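3.2 Compressed air supply and leakage measurement

The two compressors under study were oil-lubricated rotary screw units of the same rated output, installed in parallel and feeding a common receiver. Unit A was a Brindar fixed-speed machine with load/unload control. Unit B was a Flulow machine with a variable-speed drive. Both discharged through a refrigerated dryer and a coalescing filter before the receiver. The ring main downstream was galvanized steel, with threaded joints in the older section and press fittings in the section added later.

Before each run the receiver was drained and the intake filters were inspected. Filters showing a pressure drop above the maker's limit were replaced, and the run was started again from the beginning. Inlet air temperature was logged at the intake grille, and all flow values were corrected to standard conditions using the method given in Section 2. 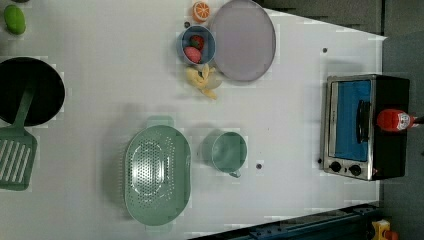 Leakage was estimated in two ways. In the first, all end-use valves were closed and the load and unload times of Unit A were recorded over 35 consecutive cycles. The leakage rate was taken as the rated delivery multiplied by the ratio of load time to total cycle time. In the second, the compressors were isolated, and the decay of receiver pressure was recorded between the upper and lower set points. The volume used in the decay calculation included the receiver and the ring main, the latter computed from pipe drawings and checked against the as-built layout.

The two methods do not measure exactly the same quantity. The cycle method holds the network close to working pressure for the whole test, while the decay method averages over a falling pressure. Decay results were therefore scaled to the mean pressure of the cycle test, assuming choked flow at the leak openings. This assumption is reasonable for small holes in pipe walls and worn couplings, but it is weaker for long thread paths, where friction limits the flow. Simanjuntak applied a similar correction in her earlier work on workshop networks and reported a bias toward high values in older threaded systems. We observed a bias in the same direction. 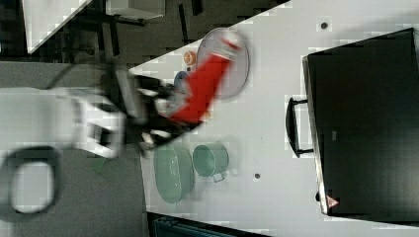
Last modified: October 2021

Receiver pressure was measured with a Fament transducer mounted on a short branch at mid-height. An initial position near the inlet port was abandoned after trial runs in June, when pulsation from Unit A made the lower set point difficult to identify. Readings were taken at intervals of 200 ms and smoothed with a moving median. The transducer was checked against a dead-weight tester before and after the series, and no drift larger than its stated uncertainty was found.

Electrical power was measured at the main terminals of each compressor package, so that the figures include the cooling fan and controls. Dryer power was metered separately and is excluded from the specific power values. For Unit B, the meter was placed upstream of the drive, and drive losses are thus charged to the compressor.

Unit B could not be used for the cycle method. At the low flows seen with all valves closed, its controller reached minimum speed and then alternated between idling and stopping on a timer, and the resulting cycle times reflected the timer setting as much as the leakage. Liew suggests disabling the automatic stop for tests of this kind. The option was not available in the installed firmware, and the Unit B data were used only for the specific power comparison in Section 4.

Soap solution and an ultrasonic detector were then used to locate individual leaks. Tagged leaks were repaired in the order found, with the decay test repeated after each group of repairs. Quick couplings of the Raju pattern were replaced as complete assemblies, as new seals fitted to worn bodies did not hold in preliminary checks.

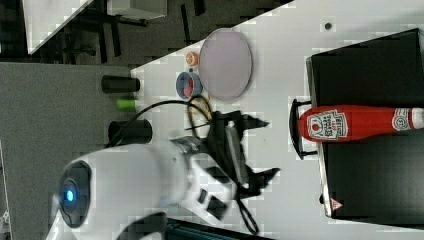 Figure 3. Robot arm with two-finger gripper above a white tabletop.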